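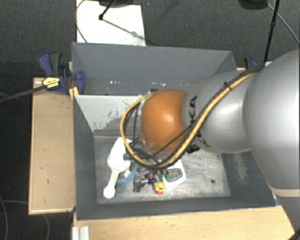 The Truluvell G3 is a three-finger adaptive gripper sold for bin picking of mixed small goods. It arrived at our bench in October with a flange adapter, a controller the size of a paperback, and a printed manual that covers an earlier firmware. We ran it for three weeks against the two grippers we already own, a Yimer parallel-jaw unit and a Kekbridge suction head. All three were tested on the same arm over the same gray bin, which is held to the table with blue bar clamps. The clamps matter more than the price list suggests. The G3 closes with enough lateral force to drag an unsecured bin when a finger lands against a sloped wall, and our first afternoon of data had to be discarded for that reason.

Breadcrumb: Reviews > End Effectors > Adaptive Grippers

Test set

The object set has 24 items and has not changed in two years. It includes a white plastic scoop with a long handle, a yellow toy with a red base, a small flat package with a printed label, several pieces of colored plastic, and a number of dark boxy parts. The scoop is the hardest item for parallel jaws. The package is the hardest for fingers of any kind, as it tends to lie flat and leaves no edge to get under.

Items were dropped in by hand in small groups. No attempt was made to arrange them, and no item was repositioned between attempts unless it left the bin. The grasp planner was the one we use for everything, fed by an overhead depth camera. Only the finger model was changed. Planner tuning was limited to one working day per gripper.

We scheduled 2,000 attempts per gripper. The G3 completed all of them.

Mounting and wiring

The adapter plate fits a standard flange with four screws. The supplied screws are too long by one thread and bottom out before the plate is tight. We substituted our own. A washer would also do.

The cable leaves the gripper body on the side, at a right angle, and this is the worst feature of the product. On our arm the existing bundle runs along the top of the link and loops around the wrist housing before it drops to the end effector. Adding the G3 cable to that loop makes it stiff. With wrist rotation limited to plus or minus 150 degrees we had no trouble. Beyond that, the bundle pulled on the connector, and twice the controller reported a communication fault and stopped with the fingers closed. A straight exit or a swivel connector would solve it. The Yimer has a straight exit and costs less.

Power and signal share a single connector. It is keyed and has a locking collar, and it did not loosen during the test.

Grasp results

The G3 lifted and held an item on 1,469 of the 2,000 attempts. A hold was counted only if the item reached the drop position. The Yimer was a little behind overall and the Kekbridge further behind, but totals hide most of what is interesting.

On rounded objects the G3 is clearly the best of the three. The yellow toy was almost never lost once two fingers were in contact, and the third finger usually pulled it into a centered grip without help from the planner. The Yimer could hold the same toy but often squeezed it out sideways on closing.

On the scoop, results depended on which end the planner chose. Grasps on the handle were good. Grasps on the cupped head were poor, with the fingers wrapping around the rim and then slipping off during the lift. We ended up masking the head in the planner. That is a change to our software and should be kept in mind by anyone reading the total.

On the flat package the G3 failed more often than it succeeded. The fingertips are thick, and the pads are rounded in the one place where a square edge would be useful. The Kekbridge picked the same package with no difficulty, provided the cup landed clear of the folded end. Anyone whose bins are mostly pouches or cartons should stop reading and buy suction.

Clearance near the walls is also a weak point. The open fingers sweep a wide circle, and the bin walls slope inward. Items resting against a wall were skipped by the planner or approached at a steep tilt, which brings the cable problem back. The Yimer can reach into the same corners with its jaws turned parallel to the wall.

Controller and software

The controller accepts position and force targets over Ethernet. Commands are plain text, documented on two pages, and easy to script. Latency was steady at a level we could not fault. Force readings are another matter. They are useful as a yes/no contact signal, but two identical grasps on the same block gave readings too far apart to support any finer decision. Istcombe, the distributor, replied to our question on a Friday and said that a recalibration routine is planned. There was no date.

The configuration tool runs in a browser. It forgets the finger preset after a power cycle -- the preset must be sent again from the startup script. This is not in the manual.

Wear

The finger pads are molded rubber over a metal core and can be replaced with a hex key. The first set showed a cut on one pad at attempt 57, from a finger closing on a sharp plastic edge. The cut did not grow and we left the pad on. At the end of the run all three pads were polished at the tips and grip on smooth plastic had dropped slightly. Spare pads are sold only in full sets. The joints had no measurable play at the end.

Noise is low. The fingers make a short click at full open, audible over the arm.

Verdict

Recommended for mixed bins in which most items are rounded or irregular and can be reached from above. Not recommended as the only tool for flat goods, or for narrow bins with steep walls. Buyers with wrist-heavy motion plans should look at the cable exit before ordering -- ask Istcombe for the mounting drawing, as the one in the manual shows the connector on the wrong side. We are keeping ours on the arm for the toy and utensil bins and have moved the Kekbridge to packages. The Yimer is back on the shelf as a spare.

Contact | Corrections | Copyright Bench Notes, all rights reserved | Back to top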